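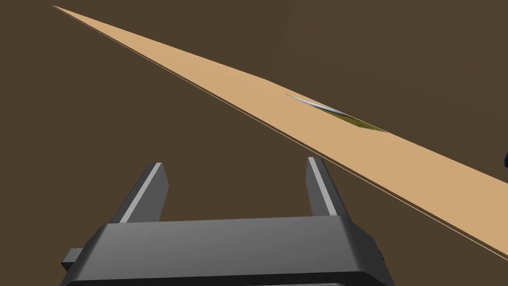
Decha Ongart says buy the software and wait a season before you even look at the arm. We stock both, so we would rather sell you both, but he has run a team through the Kongkaew student challenge on the software alone and we have not found a good argument against him.

Kilau Classroom Simulator, Club License
Made by Nilevness. Sold and supported in English by Grotano.

Price: $1,794 per club, per school year
Seats: 40 student logins, plus teacher logins at no charge
Delivery: by email after payment clears
Returns: full refund until the first student login is activated

What it is

Kilau is a simulated two-finger gripper and a set of tabletop tasks. Students write the code that moves the gripper toward an object, closes the fingers, lifts, and puts the object down somewhere else. The picture at the top comes from a reach task, with the fingers open and a pointed silver-and-green object lying on a tan surface. The graphics are plain. If your students have grown up on video games they will tell you so in the first five minutes, and they will be right.

The maker's brochure says Kilau "prepares every learner for a career in automation." We left that line out of our catalog. It is a practice tool for a class or a club. A student who finishes all the tasks will know how to plan a grasp, read an error log and fix a bad approach angle. Whether that leads to a career depends on a lot of things we don't sell.

What's in the license

96 tasks, sorted by difficulty. The easy ones take one class period or less. The hard ones can eat a month of club meetings.
A block-based editor and a Python editor. Students can switch between them, but work done in Python does not convert back to blocks.
Seven practice rounds in the Kongkaew format, with the same scoring sheet the judges use.
Replay of any run, at full speed or slowed down.
A teacher page showing who has completed what.

What's not in the license

Any hardware. No arm, no gripper, no controller. People do order this expecting a box.
Lesson plans. There is a teacher guide, and it is thin. It explains the menus well and teaching hardly at all.
Automatic grading worth trusting. The system marks a task as passed when the object ends up in the goal area. We have watched student programs shove the object there without ever closing the fingers and collect full marks. Nilevness calls this "creative problem solving." You can turn on a stricter setting called Grasp Required, under Task Rules, and we suggest you do it before the first meeting.

How it looks in use

Most clubs put students in pairs, one writing and one watching the replay. The usual first failure is an approach from the wrong side: the gripper comes in low, a fingertip meets the edge of the surface, and the run stops. The second is closing too early. Thin, flat objects are much harder than blocks and cups, and students tend to blame the program for it. Sometimes they have a case. Contact between the fingers and a flat object was unreliable in earlier versions, and although the December update improved it, we still see an object slide away for no reason we can explain. Ask students to run a program several times before they celebrate it.

The camera view can be moved in every task. Have students look at the same moment from at least two angles. Seen nearly edge-on, a gap between the finger and the object can be very hard to judge, and plenty of bad code comes from trusting a single view.

Does it carry over to a real arm?

Partly. This is the question we get most, and the answer in the brochure ("seamless transfer") is one we can't back up.

Thanakorn Jaidee lent us the notes from a club that moved to a real arm after a full year in Kilau. Program structure carried over fine. So did the habit of planning a path before moving. Almost none of the numbers did. Grip force, speed and finger opening all had to be worked out again, and the students were annoyed, having been told it would just work. Thanakorn's own view is that the year was well spent and the promise was badly made. "I'd buy it again," he wrote at the bottom. "I'd tear the cover off the brochure first."

Computer requirements

A laptop from the last several years with its own graphics card will run it smoothly. School laptops without one will run it too, with the shadows turned off and the window kept small. It does not run on tablets, whatever the box art on the maker's site suggests. It needs an internet connection at login and can then be used offline until the end of the day.

Try the free trial on the worst computer in your room. If it's usable there you can stop worrying.

Who should buy it

Clubs entering Kongkaew will get the most from it, mainly for the practice rounds. A class that wants a few weeks on automation can probably get by with the trial tasks, which don't expire. If you have fewer than ten students, the price is hard to defend and there is no smaller license. We have asked for one more than once.

If your group already owns an arm and everybody gets time on it, we would spend the money on spare parts.

Questions from buyers

Can two schools share a license?
No. Two clubs at the same school can, as long as they stay within the login limit.

Do logins transfer when a student leaves?
Yes, from the teacher page. The old student's work is deleted when you do it, with only a small warning. Export first.

Is it suitable for middle school?
The block editor is. The instructions on the later tasks are written for older readers, and the translation is stiff in places.

Can students build their own objects?
They can change the size, color and weight of the objects supplied. Importing new shapes is listed as "coming soon" and has been for as long as we have carried the product.

Does a Kilau certificate count for anything?
It prints nicely.

Ordering

Purchase orders are accepted from public and private schools. Put the teacher's email on the order and leave the office email off, or the license key will go to the wrong inbox and we will spend a week finding it. Renewal is not automatic. We send one reminder before the license runs out, and student work is kept through the summer whether you renew or not.

Price and contents checked June 9, 2026.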